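Sornon pill dispenser: five months with the talking tablet box

I take nine tablets a day, spread over four times, and until last September I kept them in the boxes they came in, in a biscuit tin, with a biro tick on the calendar when I remembered to make one. I was getting it wrong far more often than I admitted to my GP. So when my sister-in-law Frida Hjaltested bought herself a Sornon and wouldn't stop going on about it, I borrowed hers for a weekend, sent it back on the Monday bus with her (that's how long it took to convince me!) and ordered my own.

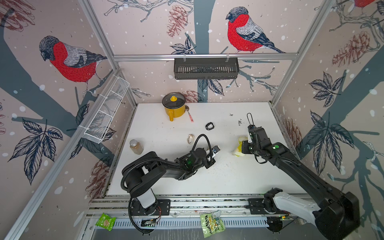
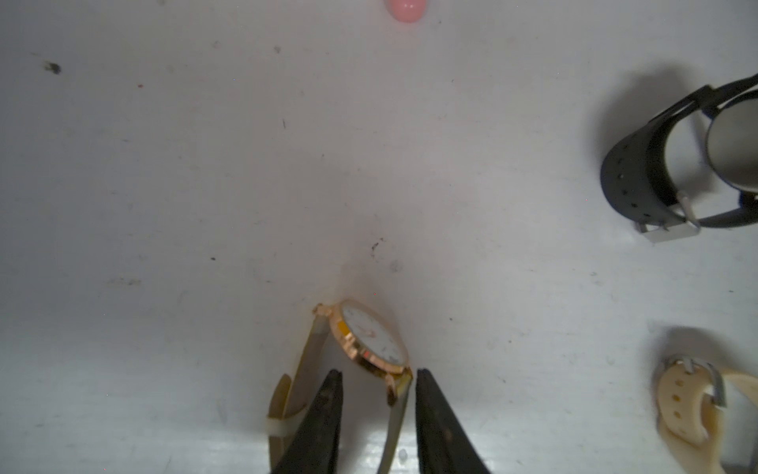
I love this thing. I want to be fair about it as well, and there are two or three points that could put some people off, so I'll try to get to everything.

What you get

The Sornon is a round dispenser, a bit bigger than a dinner plate and as deep as a cake tin, with a locking lid and a wheel inside divided into 28 compartments. Four doses a day gives you a week on one filling, two doses a day gives you a fortnight. At the set time it plays a sound, says "Your tablets are ready" in a pleasant if slightly bossy voice, and turns the wheel so that one compartment sits under the little door. You tip the whole thing over, the tablets fall into your hand or a cup, and it goes quiet. If you don't tip it, it carries on for up to an hour, getting louder, and then locks that dose away so you can't take it late on top of the next one.

In the box there's the dispenser, two wheels, two keys, a mains lead, a tipping cup and a booklet of 16 pages in large print. The booklet is excellent. Whoever wrote it has met an actual person with bad eyesight and sore hands.

I paid £143 with postage. You can get a plain plastic weekly box for the price of a sandwich, and if that works for you then please keep your money. For me it didn't, because a plastic box doesn't shout.

Setting it up

I did this on my own in one evening and I am not a technical person. There are four buttons and a small screen. You set the clock, then the dose times, then the sound (there are six, I chose the one like a doorbell, having tried the birdsong and slept straight through it). The buttons are big and click properly. My only grumble is that to change one dose time you have to step through all the others first, and if you overshoot you go round again. I overshot a lot.

Filling the wheel takes me a quarter of an hour now, and took nearly an hour the first time. Do it at a table with good light and a prescription list in front of you, and don't do it with the television on. There's a printed ring that sits over the wheel and shows which day and time each compartment belongs to, and it's easy to put on one notch out. I did this in my second week and noticed only when the morning dose looked like the bedtime one. Nothing bad came of it, but I now check the first and last compartments every time before I lock the lid.

Talk to your pharmacist first

Please do this bit. Some medicines mustn't come out of their foil or their original bottle ahead of time, and some have to be kept in the fridge, and the Sornon can't know which ones you're on. My pharmacist, Obaidul Navaratnam, went down my list with me line by line. Two of my nine are better left in their blister packs, so those stay in the tin and I've stuck a note on the dispenser lid to remind me when the voice goes off. He also asked what I'd do if I missed one dose of each kind, which I couldn't answer, and he wrote it all out for me on a card. That conversation was worth having even if I'd never bought the machine.

Living with it

The alarm is properly loud at the top setting. I can hear it from the garden with the back door open. At the lowest setting my neighbour Ineke De Smet, who has excellent hearing and was sitting next to it, asked whether the fridge was all right.

The battery back-up is a real strength. We had a power cut in the winter that lasted most of a day, and the Sornon just carried on, kept its time and gave me the lunch and teatime doses as usual. The maker claims 80 hours on a full charge. I haven't tested that and I'd rather not have the chance, but it got through the one day without complaining.

It remembers as well. Press the left-hand button twice and you can see the last 1000 events, meaning every time it rang and every time it was tipped. I took it along to my review at the surgery in its box, rather proudly, and the nurse scrolled through it and found that the dose I miss is nearly always the teatime one. We moved it an hour later and I've hardly missed it since. My blood pressure readings at home have been steadier too, though I've also been walking more and I'm not going to give a plastic wheel all the credit.

Travelling is so-so. It's too big for a handbag and it rattles. For anything under three days I take a plain box and set an alarm on my phone, and for longer trips it goes in the suitcase with clothes packed round it. The clock has to be changed by hand if you go abroad, and when the clocks go back, which I forgot, so I was called to breakfast an hour early.

Things I'd change

The tipping. You do need to turn the whole unit over, and when it's full it has some weight. My hands are stiff in the mornings and I manage with two, but Bent Egilsson from our heart group has had a stroke and couldn't do it one-handed at all. There is a tipping stand sold separately which holds it on a pivot. He's got one now and gets on very well with it, but I do think it ought to come in the box.

The keys are tiny and there's no ring on them. Put one on a ribbon straight away and give the other to somebody you trust.

Large tablets are a squeeze. My fish oil capsules won't go in with anything else, so I've left them out. If you have several big ones at one time of day, lay them out next to a ruler and check the compartment size (it's on page three of the booklet, and on the box).

The lock keeps out forgetful fingers and small grandchildren. A determined adult with a screwdriver would be in quickly, so if you've got strong painkillers in the house that someone might go looking for, ask about a proper locked cabinet.

How it compares

I tried the Hakow at a friend's house before I decided. It's smaller and much nicer looking, and it sends a message to a relative's phone if you miss a dose, which the basic Sornon doesn't do. It also needs wi-fi and a monthly payment, and the voice is so quiet I thought it was the radio in another room. If you have a son or daughter who wants to keep an eye on things from a distance, I'd look at it seriously. The Lungu is the cheapest of the three and has only a flashing light and a buzzer, so no good to me, although Ketill Ravn at the same group swears by his.

Would I buy it again?

Yes, tomorrow! Four and a half stars, the half knocked off for the stand. Spare wheels can be ordered on their own, and I'd get a third one if you can stretch to it. I fill all of mine on the same evening, label them with masking tape and then don't think about tablets until the next lot needs collecting.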